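Drinking more water, second attempt

26th March

I have promised myself many times to drink more water, and I think most people did the same at least once.
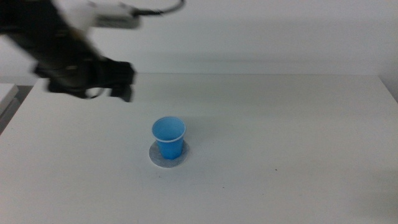 My first attempt was in August, when I had just moved to Erstead and the flat was very hot. I bought a big bottle with lines on the side which tell you how much you should have finished by which hour. By eleven in the morning I was already two lines late, and by three I felt like a student who did not do the homework. After some days the bottle went in the cupboard and I went back to coffee.

This time I do it differently. I use small cups, I have no lines and I don't write anything down in the evening. I fill a small cup, I drink it when I see it, and I fill it again when I stand up for another reason. It sounds too simple for a blog post, but it is already the sixth week and I never came so far with the bottle.

The idea came from my neighbor Heledd Cadwaladr. When I visit her she puts a cup of water next to the tea without asking. In my country you offer water only if somebody asks for it, or if somebody is coughing. I asked her once why she does it and she said her mother did it. So it was not a health theory, only a habit from one kitchen to another, and maybe for this reason it looked possible to me.

I should say something about the taste. The water in Erstead is hard. The kettle gets white inside very quickly, and when I came I thought something was wrong with the pipes. I bought a filter jug at Markirard for 39, and for the first weeks I was very strict with it. Now I use it for tea and I drink the cold water directly from the tap, after letting it run a little. My tongue got used to it. When I visited my sister at New Year, her water, which I drank all my childhood, had no taste at all to me. This made me a bit sad, I must admit.

What changed in six weeks? I want to be careful here, as I have read too many posts where somebody drinks water and gets a new skin and a new personality. My skin is the same. I have fewer headaches in the afternoon, but I also go to bed earlier since February, so I can't say which one helped. I go to the toilet more often, and at work this is on the other side of the building, next to the stairs, so I walk more also. My colleague Morris asked if I was avoiding him.

I still forget it completely on two occasions. One is when I travel. The bus to Sastura takes long enough that I am afraid to drink before it, and then I arrive with a dry mouth and I buy something sweet. The other is when I translate. If the text is difficult I don't see anything on the desk, I could have a whole river next to me. Last week I had a contract of 172 pages to check and the cup stayed full from lunch until it was dark outside.

Some of you wrote under the old post that tea counts as water, and one person wrote very firmly that it does not. I looked for an answer and found both, so I decided that tea counts on weekends.

A thing I would still like to solve is the winter. Cold water in January is not pleasant for me, and warm water without anything in it reminds me of being ill as a child - my grandmother gave it to us for every sickness, also for a broken finger. Heledd puts a slice of ginger in hers. I tried it two times and I don't like ginger more than before. If you have another idea that has no sugar and doesn't need a special machine, please write it in the comments. I read all of them, even if I am slow to answer.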